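园区通讯 > 后勤与场地 > 访谈

2018年5月24日 星期四 文/Gerklow园区通讯编辑室

楼前场地的车、人与绿篱:访室外场地主管Flurina Gasser与养护工程师Josué Fagundes

最后更新:16:40

Gerklow园区的楼前场地,东段铺的是沥青,往西接混凝土板。两种路面先后建成,设计年代不同,养护要求也不一样。今年春季,室外场地办公室对这一片区域的停车、装卸、步行和绿化管理作了一次集中调整,临时停靠细则同步修订。为便于各入驻单位了解有关安排,本刊编辑室日前访问了室外场地主管Flurina Gasser,以及承担日常养护的Huet工程服务公司驻场工程师Josué Fagundes。访谈在办公室和场地上分两段进行,以下内容经两位受访者审阅。

谈到调整的起因,Gasser首先提到的是意见登记簿。上一个登记年度,办公室收到与室外场地有关的书面意见663件,其中389件涉及厢式车和面包车的临时停靠。她表示,这一比例超出了办公室的预期。“我们原来以为意见会集中在积水和照明上,因为这两项过去几年一直排在前面。登记员把分类结果交上来以后,我请她重新核对了一遍,结果没有变化。”

从内容看,停靠类意见主要反映车辆停得离行人路线太近,或者停放时间过长,妨碍后到的车辆卸货。也有一部分意见来自驾驶员本身。Gasser介绍,驾驶员普遍反映场地上的标识不连贯,第一次来的人很难判断哪一段可以停、可以停多久。“有位驾驶员写了整整两页,附了一张手绘的草图,把他绕行的路线全部标了出来。我们后来改标识位置的时候,那张草图是摆在桌上的。”

修订后的细则规定,送货、检修和接送人员的车辆可以在楼前指定段落临时停靠,需要超过规定时限的,由接待单位通过Fendo预约系统提前登记。系统去年已在地下车库使用,今年扩展到地面。Gasser承认,扩展初期的使用情况并不理想,部分单位仍习惯打电话。“电话我们照接,值班人员替对方录入。要求所有人在一个星期之内改掉习惯,这不现实。我们关心的是记录要完整,一辆车是谁请来的,打算停到什么时候,应当查得到。”

关于车辆与步行路线之间的关系,两位受访者的看法略有差别。Gasser认为,大面积的硬质场地最容易让人产生错觉,觉得哪里都可以走,哪里也都可以停。行人会选最短的直线,驾驶员会选离门口最近的位置,两者往往重合。她主张以提示和引导为主,在绿篱一侧保留连续的步行空间,车辆靠另一侧。Fagundes则更看重路面本身的承受能力。他提出,混凝土板的板角是最薄弱的部位,重车长时间压在同一处接缝旁边,损坏迟早会出现。“引导行人当然重要。不过从养护的角度,我首先要问的是车轮停在哪里。轮子压在板中间,和压在板角上,对我来说是两件完全不同的事。”

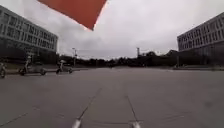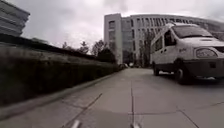
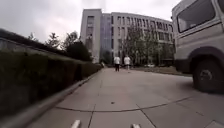
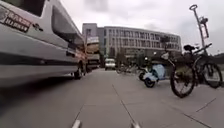 楼宇前的铺装场地,阴天。

Fagundes在Huet公司负责多处园区的路面养护,到Gerklow驻场已满五年。按照他的说明,混凝土场地的日常工作大部分花在接缝上。接缝里的填料会老化、收缩,与板边脱开,水由此渗入垫层。冬季反复冻融之后,板底逐渐脱空,车辆经过时板角下沉,相邻两块板之间就会形成高差。行人感觉到的“绊脚”,多数是这样来的。

本轮养护计划更换接缝填料609米,分段实施,每段施工前清缝、吹尘、干燥,再灌注新料。Fagundes强调,干燥这一道工序不能压缩。“天气预报说下午有雨,上午我也不会灌。有人来问为什么一整天看不到进度,我请他摸一下缝壁,手指是潮的,他就明白了。”他说,过去曾有一段为了赶在活动之前完工,在缝壁未干的情况下灌料,第二年春天填料成条地翘起来,只能全部返工。那一次的费用由Huet公司承担,此后驻场记录中增加了缝壁含水情况一栏。

弧形接缝是施工班组比较头疼的部位。直缝可以用带导轮的清缝设备一次走完,弧线则需要人工修正,速度慢得多,切深也不容易保持一致。Fagundes的做法是把弧线段单独列出,交给固定的两名工人,不与直缝混排。Gasser对此补充说,弧线在图纸上很好看,当初的设计者希望场地不要显得过于生硬,她理解这个用意,但如果今天重新铺设,她会要求设计单位在方案阶段就征求养护人员的意见。

沥青段的问题则有所不同。Fagundes介绍,沥青对局部沉降的适应能力较好,但怕油渍浸泡,也怕夏季高温时静载过久。油渍如果当天处理,用吸附材料和中性清洗剂即可;隔几天再处理,表层往往已经软化,只能铣掉一小块重补。补过的地方颜色偏深,几年之内都看得出来。“有单位问我能不能调成一样的颜色。我说可以等,太阳会帮忙调的。”

车辆渗漏油液的责任认定,是访谈中谈得较久的一个问题。现行做法是由接待单位先行通知室外场地办公室,办公室派人处理后再行结算。Gasser表示,及时通知的单位不收取首次处理费用,这一规定执行以来,主动报告的情况明显增多。她不赞成以罚款为主要手段:“如果一报告就要交钱,大家就会假装没看见。油留在地面上,最后付钱的还是园区,而且要多付。”

绿篱管理同样列入本次调整。绿篱沿路缘石种植,年头较久,冠幅宽,修剪后顶部保持平整。以往每年修剪的时间由绿化班组自行掌握,与装卸高峰时有冲突,枝叶落到行车路面上,清扫也要另行安排。今年起,修剪日程由Gasser办公室统一编排,尽量避开每周到货集中的时段,并在鸟类繁殖期内停止强剪,只处理伸出路缘石、影响通行的枝条。第一次全面修剪定在9月。

对于绿篱的高度,入驻单位之间一直有不同意见。低层的办公人员希望留高一些,可以遮挡车辆和行人的视线;负责安全的人员希望降低,以便在转弯处能够看到对面来人。Gasser说,办公室的折中办法是分段控制,端头和出入口附近压低,中间段维持现状。她坦言这个方案未必能让各方都满意。“我每年都会收到两种信,一种说太高,一种说太矮,有时候是同一天收到的。只要两种信的数量差不多,我就认为高度大致合适。”

Fagundes关心的是绿篱下面的土。他指出,路缘石内侧的种植土如果堆得过高,雨后泥水会翻过路缘石流到板面上,堵塞接缝附近的排水口。去年秋天他与绿化班组一起清过一次浮土,把土面降到路缘石顶面以下。此后雨后清扫的工作量有所减少。他希望在绿化合同续签时,把土面标高写进验收条款,目前这一点仍靠口头约定。Gasser当场表示,该项内容将纳入下一次合同讨论。

在非机动车停放方面,办公室近期接到的咨询主要来自骑自行车和踏板车上班的员工。他们提出,地下车库虽然设有车架,但坡道较陡,推行不便,因此更愿意把车停在地面。Gasser表示,地面停放不会取消,但应当靠边、成排,车把不得伸入步行路线。至于是否增设固定车架,办公室尚在比较方案。一种意见是采用可移动的落地式车架,好处是不必在混凝土板上钻孔;另一种意见是在绿化带边缘另辟一块硬地,缺点是要占用现有的种植面积。Fagundes明确倾向前者。他说,板面上每多一个孔,就多一处进水的地方,何况车架的位置以后多半还会改。

访谈转到场地上进行时,谈话一度被送货车辆打断。Gasser借此说明了时段安排。按照细则,食堂和文印等固定供货安排在上午较早的时间,零散快递集中在午后,设备检修车辆则按预约时间到场。Pumham路一侧的入口宽度有限,两辆厢式车会车时需要其中一辆退让,因此值班人员会根据预约情况提示后到的车辆稍候。她希望各单位在下单时就把这一信息告诉供货方,并注明应走哪个入口。“很多延误是在入口处产生的。驾驶员到了才知道要走另一边,他掉头,后面的车也跟着掉头,场地里就乱了。”

标识的修改已接近完成。新标识统一了字体和箭头样式,安装高度也作了调整,主要照顾坐在驾驶室里的人的视线。Gasser说,样牌试装时请了几位经常来送货的驾驶员试看,他们提出的意见很具体,例如箭头不要紧挨着文字,时限要写在第一行。她认为这些意见比办公室内部的几轮讨论更管用。试装阶段也出过差错,有一块样牌的箭头方向印反了,挂出去半天才发现。该牌现存放在她的办公室里。

谈到预算,Gasser的回答较为谨慎。她表示,接缝更换和标识两项已经落实,车架和局部补板尚待批准。补板属于费用较高的项目,需要切除旧板、处理垫层、重新浇筑并养护至规定强度,其间该段必须封闭。Fagundes补充说,封闭时间很难再缩短,早强材料虽然可以提前开放,但与旧板的颜色和收缩特性不同,用在大面积场地上要慎重。他更愿意把有限的经费先用在接缝和排水上。“缝管好了,板就能多用几年。我在别的园区见过相反的做法,板换了一批又一批,缝一直没有人管。”

编辑室问及入驻单位可以如何配合,Gasser提出,发现板面高差、填料脱落或排水口堵塞时,请注明位置,最好写明靠近哪个门、在绿篱一侧还是楼体一侧。过去收到的意见中,有不少只写“门口地面不平”,养护人员到场后要来回找。Fagundes则提醒,不要自行用水泥砂浆填补缝隙。他在巡查中见过几处这样的修补,本意是好的,但砂浆把接缝卡死,天气转热后板体无处伸展,板边反而崩裂。遇有此类情况,请直接联系驻场人员,一般当天即可到场查看。

按照目前的进度,直缝部分将先行完成,弧线段随后。施工期间,相应段落会以路锥分隔,步行路线临时改至绿篱一侧,轮椅和推车可从楼体侧门通行。预约停靠的车辆如因施工需要改动位置,Fendo系统会向登记人发送通知;未登记邮箱的单位,由值班人员电话告知。

修订后的临时停靠细则全文可在各楼接待处索取,对条文有疑问的单位,可向室外场地办公室提出书面意见,由Gasser签收后答复。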